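Workshop notebook, January, 8.40 am

Indigo vat, third go, and it's alive! Lifted the lid first thing and there was the coppery skin on top with a proper clump of blue foam in the middle, and the liquor underneath had gone that lovely yellow-green. I may have done a small dance. The Clandwood batch never got this far, it just sat there looking like pond water for a fortnight.

Recipe as made, before I forget it: fructose vat, Moura pigment, slaked lime from the new tub. Made the stock in the tall jar, left it overnight on the warm shelf, tipped it into the big vat in the morning. Stirred slowly round the side and pulled the paddle up the middle so as not to beat air in. Arlindo Vasconcelos swears by leaving a full hour after stirring and I've come round to it, the sediment drops and you don't get the gritty pale specks we had on the Grernstead samples.

Yarn for the day: the soft two-ply, weighed dry on the Pikodix scale at 1,455 g for the lot. Scoured last night, soaked since breakfast. Split into small skeins this time (the big ones came out streaky inside the ties, my own fault for tying them tight).
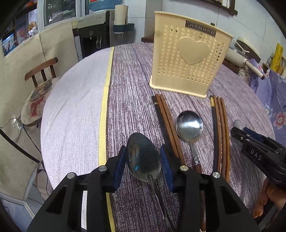
How many dips does it take to get a proper dark blue? Six to eight short ones in a vat of this strength, with a good airing between each, and the colour sits far better than it does after one long soak.

First skein went in for two minutes. Out it came, bright green, then the blue crept in from the outside as it hung there, and I still can't get on with anything else while that's happening. Four dips gave a clear mid blue. Seven gave a navy so deep I had to take it to the window to be sure it wasn't black. Gorgeous!

Cotton next. The plain weave strips total 2,000 g, far too much for one day, so I kept to the narrow ones and pegged them along the back line. Cotton takes it more slowly and looks a bit flat until it's rinsed, so don't judge it on the line.

By mid-afternoon the vat was tiring. Skin gone thin, liquor more blue than green. Gave it a spoonful of fructose and a pinch of lime, warmed it back up and left it be. pH paper was reading on the low side before the lime, will check again in the morning.

To do: vinegar rinse for the wool, NOT the cotton. Label the skeins by number of dips while I can still tell five from six. Ask Arlindo whether he wants the navy or the mid blue for the blanket border (I'm hoping navy). Order more lime, small tub.

4.15 pm, foam coming back already. Lid on, blanket round it.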